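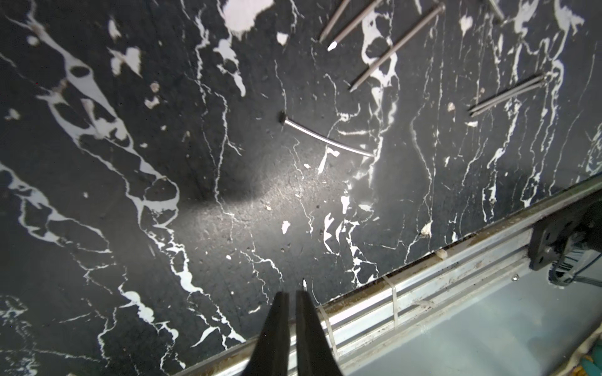

The Prakberg Cell Practice Set is a box of printed cards, labels and a ring binder, and it promises to bring good order to a small robot cell without hiring a consultant. I bought it for our workshop in Itholm, where we have 2 arms that pick and place small hardware all day. Nails are the part I care about most, and also the part which most rule books forget. They lie at an angle on the black marbled surface, two of them side by side and nearly touching, and a card that says "present parts in a defined position" does not help very much with that. So I wanted to see if the Prakberg people had thought about loose parts, sharp points and dirt, or only about fences and red buttons.

I have used the set for 18 shifts now. My short opinion is that I would buy it again, but I would throw away one part of it on the first day.

What you get

There is a binder with tabs, a stack of laminated cards with a hole in the corner, a sheet of stickers, and a log pad. The price was 187 with shipping, which I find a little high for paper. The printing is good. The cards survived oil, and one of them survived the floor cleaner. The binder rings are weak and I replaced them after the first week.

The cards are divided by moment: before start, during the run, after a stop, end of shift, and change of part. I like this way of dividing. Our old rules, which I wrote myself, were divided by machine, and people had to read three pages to find what to do after a stop. With the cards you take the one for the moment you are in.

The work surface cards

This is the strongest section. The card for end of shift asks you to clear all parts from the surface, wipe it, and then wipe the border separately. I did not have the border in my old rules. Where the surface meets the aluminum rail there is a seam, and a seam like this collects brown grime and little crumbs, and you do not see it when you stand in front of the cell and look from your own height. The card says to look along the rail with a lamp held low. I was a little ashamed of what I found.

The card about surface choice is also good, although it came too late for us. It recommends a plain, matte surface in one color, different from the part, and it warns against patterns. Ours is black with white veins. It was chosen before my time because it was cheap and it was hard. Grey nails on the black areas are fine. On a white vein I trust the picking less, and the card gives a simple test for it: put the same part in the same pose on the worst place and on the best place, and write down the difference. We did the test and we now plan to change to plain black at the next stop for maintenance. There is one more test for reflections, with the lamps on and the surface empty, and I recommend that you do this one first, as it costs only a few minutes.

Bad parts

The rule here is one sentence: a part that is not the shape of the drawing leaves the surface before the next cycle. It sounds too simple. In our case bent pieces come from the supplier in the same bag as the straight ones, and the habit was to leave them for the arm to try. Hamisi Mbwambo, our second operator, did not agree with the rule and said we would be stopping the cell all the time. We made a compromise. We sort the bag before loading, and if a bent one appears later we let the cycle finish, stop, and take it out with a magnet on a stick. The binder allows local changes if you write them on the log pad with a signature, and I think this is wise of them.

What I miss is a clear word about points and hands. There is a card for pinch points at the fingers, and it is a good card, but the sharp end of the part itself gets half a line. For people who handle nails, or pins, or blades, this should have a card of its own. I wrote ours by hand: no bare hand sweeping, magnet or brush only, container with a lid for the rejects.

Cables and brackets

The cable card asks for three things to be checked before start: ties present, no cable hanging where a person can catch it, no cable rubbing at a bracket. We use white zip ties on the rail, and I like the advice to cut the tails flush, for I have scratched my arm on such a tail more than once. The card also says that nothing soft should be kept near the cell, like cloths or gloves or wrapping. Everybody agrees with this rule and everybody breaks it. I have put a hook on the wall for the cloths, and it has helped somewhat.

The part I would throw away

The stickers. They are yellow with very small text, and the glue left a mark on the frame when I took one off. The set from Bondarchuk, which I used at my former job in Trurkgate, had fewer cards but much better labels, with a big picture and 2 or 3 words. If Prakberg would copy this, I would have almost no complaint.

The log pad is all right. It has too many boxes. Yaneth Espinoza, who takes the late shift, crossed out half of them and made copies of her version, and now we all use hers.

Is it a standard?

No, and you should be careful here. The box has the words "good practice" on it, and the text inside says in plain language that it does not replace a risk assessment or the safety rules of your country. I was glad to find it written. But it is on page 2 of the binder, and I think it should be on the lid, because a busy owner will see a full binder on the shelf and believe that the work is finished. Make your risk assessment first — with somebody who is qualified for it — and then use the cards to keep the daily habits.

For whom

I would recommend it to a shop with one to five arms and no safety person of its own. A bigger plant will have its own documents already. If your parts are soft and clean, you can perhaps live with the free checklist that most dealers give. If they are small and hard and come out of a bag, the surface cards and the rule for bad parts are worth the money to me.

Four stars of five. I took one away for the stickers and the binder rings together.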